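Section 4. Loading the rack and getting bells in and out

If you've come straight from Section 3, your Katier rack is bolted together, the feet are leveled and it's standing against the wall. Good. Leave the wrench out for now, we need it again at step 9.

I set up my first Katier in October and loaded it all wrong, with the light stuff at the bottom and the heavy stuff up top so it would be "easy to reach." Please don't do that! A top-heavy rack rocks when you pull something off the front, and you really don't want to find that out barefoot.

What goes where

The rack is rated for 126 kg in total, spread over its shelves. Kettlebells live on the bottom level. Mats, bands and the foam roller (I have the Moon one, the long one) can go on top. If you own the Adum hex dumbbells, they go on the middle level with their flat sides down.

Note: the rating is for the whole rack. It isn't for each shelf. I've had two emails from people who read it the other way.

Loading the bottom level

1. Wipe the shelf with a dry cloth. There's usually some packing dust or a bit of metal grit left in the corners, and it scratches glossy bells.

2. Lay the rubber liner in with the ribbed side up. If you have the Bivis liner in place of the stock one, trim it 2 cm short so it doesn't curl up at the ends.

3. Put your heaviest bell in first, at either end. Then work across the shelf. I sort mine by weight, left to right, but if your set is color coded you'll learn the colors in a week or so and the order stops mattering much.

4. Push each bell back until it touches the rear lip. Neighbors can sit close together, but give the handles a bit of space - you need somewhere to put your fingers.

5. Turn the handles to suit how you lift. Handles running side to side are easy to grab with one hand from above. A handle turned edge-on, pointing straight at you, takes up less room and lets you come in with a hand on each side. I have a mixture, and I don't fuss about it.

Caution: don't drop bells onto the shelf. Set them down. The liner is there for noise and scuffs and it will not save the shelf from a heavy bell let go at knee height.

Taking a bell out

6. Get low before you reach. Bend your knees, stick your hips back and get your chest down near the shelf. Take off your watch or bracelets first, steel handles chew them up. Dry your hands too, especially for polished handles, which get slippery fast.

7. Take hold with both hands before you move anything. On a handle that's edge-on to you, bring your palms in from both sides and close them around it, then wrap your fingers behind. For a bell in the middle of the row, like my yellow one, your forearms have to pass over its neighbors, so go slow and keep your elbows in. 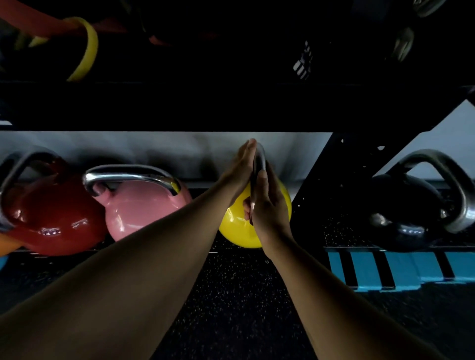 8. Slide first, then lift. Bring the bell toward you along the liner until it's at the front lip, shuffle your feet in close, and stand up with it. If it catches on the bell next door, set it back and move the neighbor over a little. Don't twist it free.

Caution: keep small kids and pets away while you're doing this. My dog thinks anyone crouching is an invitation.

Putting it back is the same thing in reverse. Crouch, rest the base on the front lip, then slide it home.

After the first week

9. Once the rack has carried a full load for a few days, go around all the frame bolts again with the wrench. Mine took nearly a quarter turn each (the lower ones especially). You only have to do this once, then give it a quick check whenever you move the rack.

10. Check the gap behind the rack. If it has crept forward, unload it, push it back and fit the wall strap from bag 2. Don't try to shove it with the bells in - I did, and I have the dent in my baseboard to show for it.

Cleaning

A soft cloth and warm water is plenty for glossy bells. For the handles, wipe off chalk and sweat at the end of the day and dry them well. Skip the steel wool. The liner lifts out and can be hosed down, just let it dry flat before it goes back in.

Section 5 covers adding a second rack alongside the first.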